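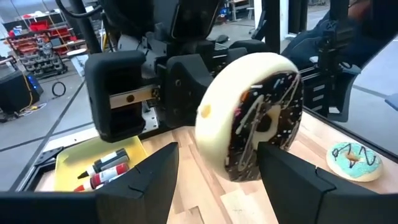 Dratcombe Toy Library -- your questions

What can I borrow?
Almost anything on the shelves! We have puzzles, train track, dressing-up clothes, building bricks and a frankly enormous amount of pretend food. The foam doughnuts are the runaway favourites at the moment, especially the chocolate one with the sprinkles and the blue one with the zigzags. Last year you borrowed 2,907 things between you and we'd love to beat that.

How long can I keep things?
Two weeks, and you can renew once unless somebody is waiting. Party sets (the Prirance tea set and the big Gorex marble run) can't be renewed between May and the end of the summer holidays.

How do we join?
Come along on a Sunday morning with something that has your address on it. Joining takes a few minutes and children are welcome to play while you fill in the form. If you live outside Dratcombe you can still join.

Can I borrow just one doughnut?
Yes, do! They're on separate tickets. Grandparents often take a couple for a pretend café, and they go very well with the Tremblay till, though you'll need your own batteries for that.

How should I pack a set to bring it back?
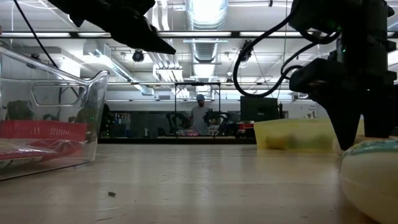 Pretend food and art things come back in the tubs they went out in, please, with the card tucked down the side. A big clear bin is brilliant for this, as you can check what's in it without tipping everything out, and smaller containers can go inside it, like the red basket sitting low in ours. Frosted tubs are harder to check at a glance, so have a quick look inside before you set off. If the lid won't go on, bring it without.

How do I clean foam toys?
A cloth wrung out in warm soapy water, then leave them somewhere airy overnight. No dishwasher, no tumble dryer and please no radiators -- we lost a very good foam cake that way. Pale edges do pick up smudges. We don't mind smudges at all, they mean somebody has been running a busy bakery.

Are the markers included with the drawing sets?
Yes, they live in a yellow tray and are lent with it. Click the caps on properly and store them lying flat. If one dries out, pop it in the tray anyway and tell us which colour, and we'll replace it.

What if we lose or break something?
Just say so. Small pieces are 30p each and most breakages cost nothing. Found a stray piece under the sofa months later? Post it through the door in an envelope with the name of the set on the front.

Do you take donations?
We do, and we get very excited about them! Wooden railway and play food are always wanted. We can't take soft toys or anything with a missing battery cover.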